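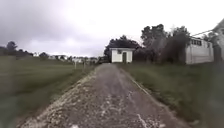 Zernadico Rover Club: Frequently Asked Questions

What do members do?
We build small outdoor rovers and teach them to follow a gravel path without a driver. Most of the code is about finding the edges of the path.

Who can join?
Anyone 14 or older. You don't need to know how to program.

Where do you drive?
On gravel paths with grass on both sides. One side may have a clear border while the other just thins out into the grass, and the software has to handle both.
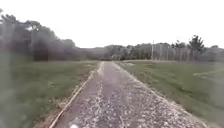 How long is the course?
The full run is 200 meters. New teams can enter the short run, 161 meters.

How big are the teams?
Two to a rover. Farzana Sikder will match you with a partner if you come alone.

Do you drive in bad weather?
Clouds are fine, and flat light means fewer shadows to confuse the software.
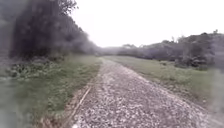 We stop for heavy rain. Gertraud Hollenstein emails all teams if a session is called off.

When is the next sign-up?
August.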